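Morag Pringle
Monday, July 27, 2020

Long one, sorry. A few of you asked why I stopped saying nice things about the Dudora project. Short version: the grip pads. Longer version below.

Dudora is the pick-and-place work we've been doing with hand-held grippers. A person does the task, the arm is supposed to learn from it. Cups, balls, a container to tip. Easy stuff on paper.

The sales line from Flatau was that the fingers would take 1295 open-close cycles before the pads needed a look. I asked where that number came from. Got a slide deck.

We saw the first slipped cup at 527. I wrote it down and was told it was "operator variance." That's a fancy way of saying my fault.

Fine, maybe it was. So I had someone else run it. Same slip, same side. Left finger. Two operators with the same bad habit on the same finger? Come on.

Then the balls. They're small and glossy and they roll. If the pad on one finger grips and the other one drags, the ball squirts out sideways and you go looking for it on the carpet. We lost 14 runs that way before anyone agreed to stop and look at the hardware.

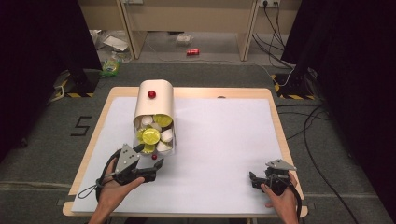
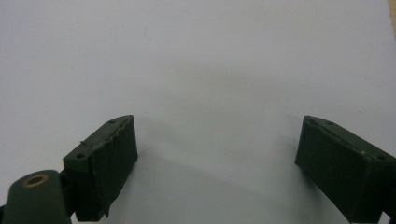

Top: the tipped container setup, both grippers up. Bottom: jaws wide open over the white, frayed pad on the left finger, the right one in better shape.

Look at the top edge of that left pad and the torn bit at the lower end. I'd like someone to tell me with a straight face that this is a training issue.

And no, I don't buy "it's only cosmetic." A ragged edge can catch the lip of a cup. It can also shed. I don't want bits of pad ending up in whatever the Skaltby line is packing next year.

What bugs me more is the data. 700 runs are already in the pile. How many were done with a pad that was coming apart? We can't say. The log has the time and the task and no line for the state of the pads.

So the arm learns from a person who was quietly squeezing harder to make up for a bad finger. Then it squeezes that hard too, with new pads, on a paper cup. Guess how that goes.

I raised it with Dağdelen, who handle our safety sign-off. Their answer was that nobody got hurt. True. Also a pretty low bar for a machine that's meant to work next to people.

What I've asked for: a pad check before each session, written down by whoever does it. A spare set in the drawer. And the old runs get flagged until somebody goes through them.

Flatau say a tougher pad is coming in August. They also said 1295 cycles. I'll believe it when I've put it on the bench and tried to wreck it.

Replies are open. If you run the same fingers and yours held up, tell me what you wrapped them in.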